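ok thread. moving out of the Garkholm apartment after 6 years and I have opinions about deposits

1/ landlord company is Flamine. they took over the building in June and right away everything got a form. form for the mailbox key. form to say you got the other form

2/ deposit was supposed to come back in full. instead I get a letter dated 16th October saying they're keeping most of it for "general wear." general wear is the thing you're NOT supposed to charge for. that's the whole idea of the word wear

3/ I called. on hold 50 minutes. same piano song. got a very polite person who told me to send an email. sent the email. the auto reply told me to call

4/ so I asked my old neighbor Vasanthi Bandara, who moved out last year and got every cent back. her advice: ask for the itemized list. in writing. don't argue about anything until you have the list

5/ got the list!! it is wild. "blind cord, replaced." there were no blinds. I had curtains. my own curtains, which I took with me

6/ also "oven, deep clean." I cleaned that oven for 2 evenings. my hands smelled like lemon for days. I have never cleaned anything that hard and I include my car when I was selling it
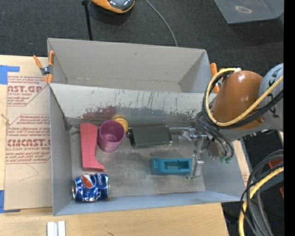 7/ and a line for scuffs on the hall baseboard. those were on the move-in sheet. I know becuase I wrote them on the move-in sheet, and the guy from the old company signed under it

8/ PLEASE keep your move-in sheet. mine was in a folder with old tax stuff and a takeout menu. took me all of lunch to find it. would've paid double for that folder by the end

9/ Afia Kyei (friend, used to work in a rental office, very calm person) helped me write the letter. short. here's what you charged, here's the sheet, here's the amount I want back, please reply by this date. no adjectives. I had a lot of adjectives. she took them all out

10/ sent it certified. costs a bit more but then somebody has to sign for it and you get the little card back. card is on my fridge now -- new fridge, new place, the ice maker is loud

11/ first answer from Flamine: they'll "meet me halfway" and drop the blind cord. the cord for the blinds. that weren't there. that is not half of anything

12/ wrote back same day. one line. attached the sheet again and said small claims was my next stop. looked up the filing fee first so I wasn't bluffing. it's lower than I thought

13/ and this morning -- check in the mail. all of it minus 20 dollars for a hallway bulb. I did leave that bulb burned out. fine. thats fair. they can have the bulb

14/ to the people asking: yes take pictures on the day you leave, every room, inside the closets too. I did the kitchen and forgot the bathroom, got lucky

15/ rules are different depending where you live so look up your own state before you copy my letter. but I'll post it tonight with the names taken out once I find the charger for my laptop, it's in one of these boxes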